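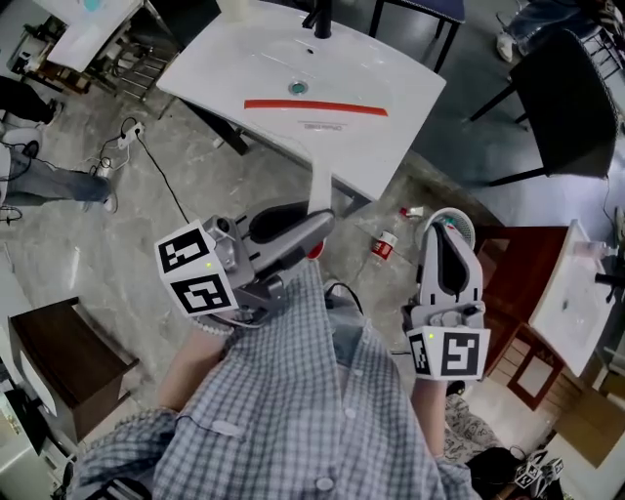
Grippers in both hands at the washbasin, a marker cube on each.

I had a list of questions for Struan Niven and I lost it before I sat down, so most of what follows is him talking and me trying to keep up. Struan writes software at Welard. His piece of it is called Kelluvard, and it takes what the hand-held grippers record and turns it into something a robot arm can learn from. I asked him to explain that like I was his mother.

"My mother would say, so you clean up after people," he said. "And she'd be right! Somebody does a job with the grippers, and I get the recording. Then I have to work out where each gripper was at every moment, and throw out the parts where I can't."

The cubes are how he gets a good chunk of that. Each one has square black codes on its faces, and when a camera sees a face the software can figure out where the cube is and which way it's turned. Easy enough, I said. He gave me a look.

"One face, seen flat on, is the worst," he said. "The math has two answers and they're nearly the same. So the pose flips back and forth, and in the replay the gripper looks like it's having a fit. Two faces at an angle and it settles right down."

I wanted to know why he didn't just pick the better answer and move on (this is how I would run a company). He does, sort of. The old version chose for each camera image separately. The new one looks at a stretch of 30 images together and asks which path a human wrist could have taken. He got that working in June, after Ettore Ferri, who does the planning side, sent him a file with 364 flips in it and no message.

"No hello, nothing," Struan said. "Just the number in the file name. I had it fixed in 4 days, and I was so mad the whole time."
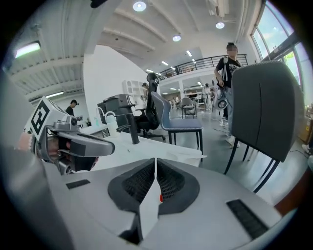
Bathrooms came up next, and he got more excited about them than I've ever heard anyone get. Anything glossy and white bothers him — the reflections move when you move, and the part of the program that tracks the room wants things that stay put. "It grabs onto a highlight on the edge of a basin and thinks, great, a corner! Then you lean over and the corner slides six inches." His fix is to give each tracked point a score that drops when it doesn't agree with its neighbors. He tried masking out the shiny areas before that and hated it. There wasn't enough picture left to work with.

And the timing! I had no idea timing was a thing. If two cameras disagree by 40 milliseconds, he told me, a quick hand movement ends up in two different places, and the planner downstream tries to honor both. Ettore has a tool called Hurkia that draws the two paths on top of each other so you can slide one until they match. Struan used to do that by hand, file by file, with a coffee going cold next to him. Now the software makes a guess first and he only checks the ones it isn't sure of.

"Do you trust it?" I asked.

"On slow stuff, yes. On anything with a flick at the end, I look."

We got onto Humphreys, the test set they keep of recordings that have broken something in the past. Every change to the code has to get through all of it before it goes in. I asked if he ever feels like deleting a really annoying one.

"There's one where the person turns around halfway through and both cubes disappear," he said. "I think about deleting that one a lot. Ettore has a copy, though, so there's no point."

I asked what he'd work on if he had a free month, and he said error messages, right away, no pause at all. At the moment Kelluvard says "pose lost" for five different problems, and people come to his desk to ask which one they've got. He'd like it to say which cube, which camera, and how long it was gone. He has a draft of it on his laptop — he offered to show me, and I'm afraid I said yes, and that was the next hour.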